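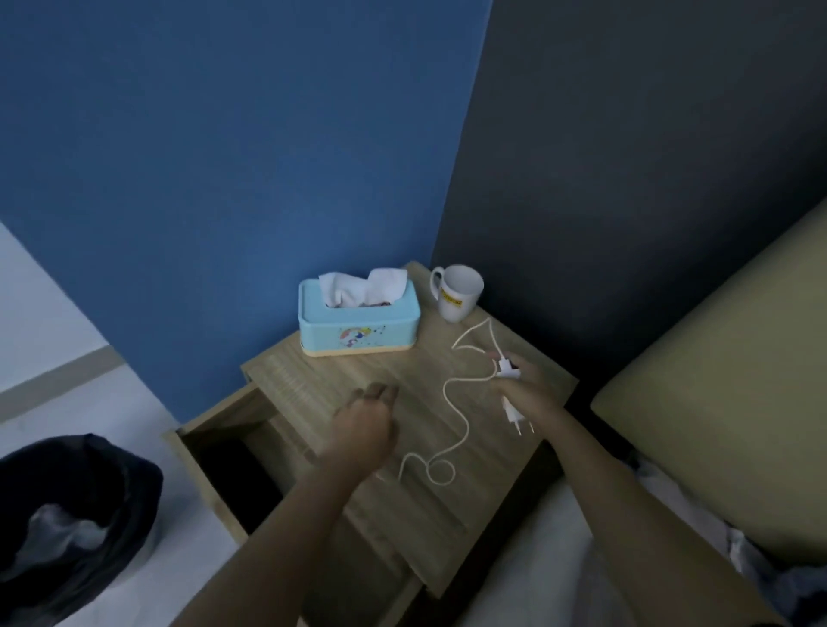

2 min read

The nightstand cable, and other spring business

Every year around the April edition I promise readers one tidying job small enough to finish before the coffee goes cold. Last year it was the spice rack, and I am still getting mail about the cumin. This time it's the charging cable on the nightstand, a thing that weighs nothing and somehow takes up the whole table.

You know the one. It goes behind the tissues, under the mug and back out again, with a loop in the middle for catching your watch. Pull it all out first. Unplug it, open the drawer, get a good length of cable free and start gathering it in one hand while the other feeds.
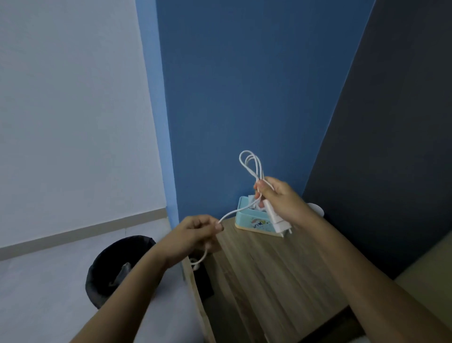
Loops in one hand, slack in the other.

Ignacio Lozano, who edits the Barrios pages of this newsletter and has opinions on rope, insists that the loops should be the length of your hand and no longer. I used to wind mine around the charger itself, nice and tight, until the cable started to look like a bendy straw. Ignacio was very gracious. He only brought it up at two dinners.

Once the loops are even, save the last bit of cable and take it around the middle of the bundle a couple of times.

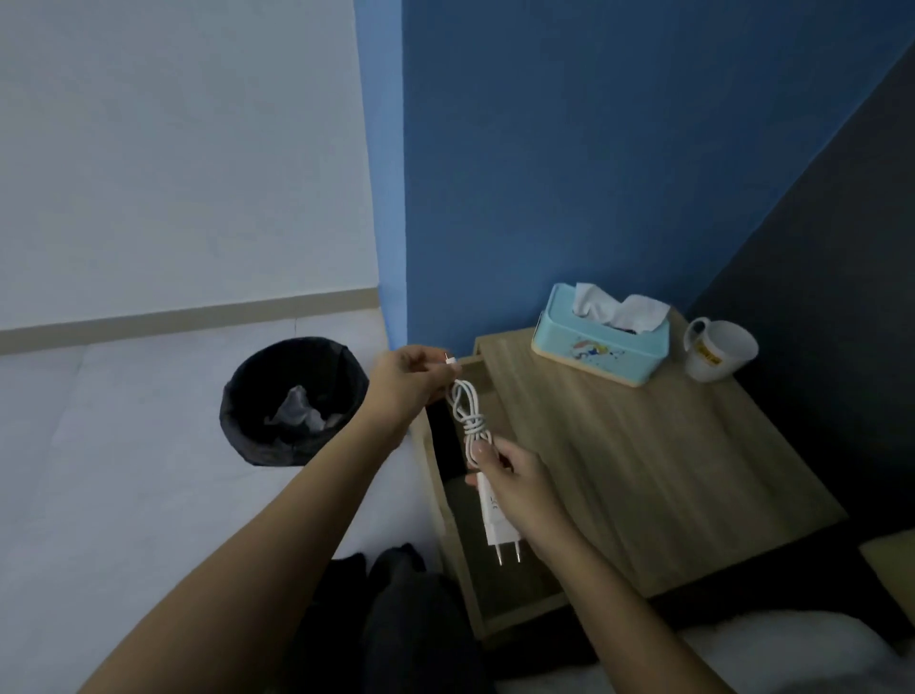
Don't strangle it. A loose waist is plenty, and you'll thank yourself at bedtime when you're trying to undo the thing in the dark with a phone at 2 percent. Leave the connector end sticking out where your fingers can find it.

While you're down there, look at the rest of the table. Wrappers go, and so does any tissue past its working life. The tissue box stays -- allergy season runs well into May and I'm a realist. The mug can stay if it goes back to the kitchen at some point this week.

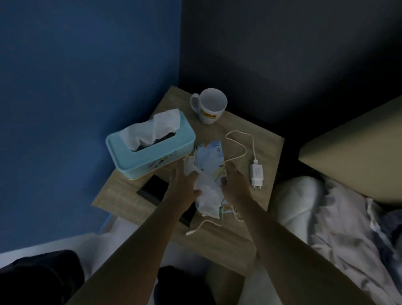
The whole job took me 15 minutes, and that includes a long pause over a receipt from Vingate that I'd been using as a bookmark. Send your own nightstand confessions to the usual address. The May edition is on junk drawers, and Ignacio has already asked for extra space.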